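Junedura Open Day

The Junedura Open Day is a yearly visit day at the Junedura lab, where a small team teaches delivery robots to get along sidewalks. I've gone 2 years running, so I'm writing this entry mostly from my own notes (corrections welcome!). The latest one was held on 2025-02-13, after the January date fell through.

Most of the day happens in simulation. Amna Cheema runs the main demo, and she lets visitors pick where the virtual robot starts - a curb, a corner, the stretch of pavement outside a shop. Then you watch it plan a route on the big screen while she chats about what it's weighing up. I picked a spot near a street corner and hung around for ages.

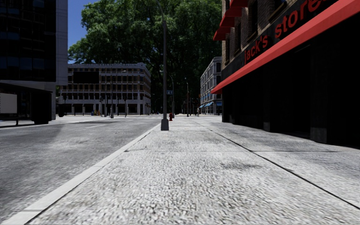

The planner is called Rawat, and it gets 402 practice routes before anyone loads it onto a real machine. Géza Hegyi built the streets it trains on, and he's happy to talk about pavement joints and shadows for as long as you'll listen. Shadows are his big headache, by the way: an early version of Rawat kept treating them as holes.

Groups are capped at 20 people, with four sessions over the day. The real robot, Dranmont, comes out in the yard for the last part of each session. Mine did two laps and stopped politely for Vanderleia Aguiar's foot. Sign up early if you want the morning slot, and bring a coat for the yard.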